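# Chapter 3: Sorting and Selling

Long before Vurnside had a covered market, its growers sorted their crops at home, and rather lovingly too.
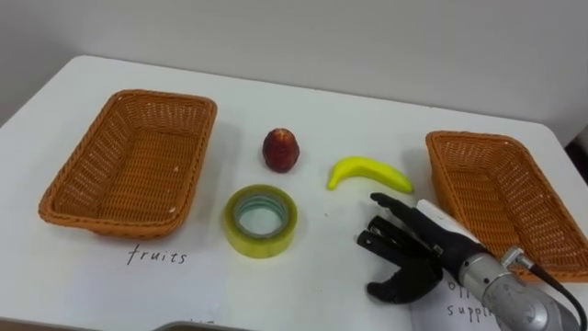 ## The market at Traltmont

The first stalls opened in 1705, and the town grew up around them – slowly, as towns do.
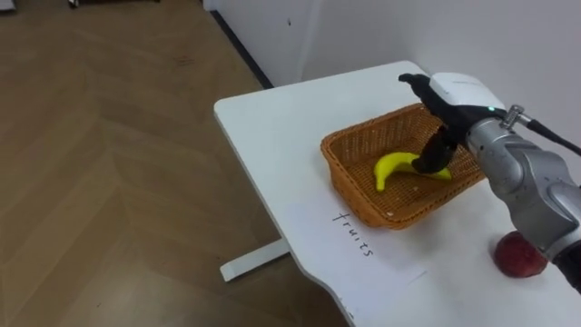 Rents were paid each July, and a poor spring could ruin a family. Apples kept well and travelled well, while a banana, yellow as the one in the basket, was unheard of.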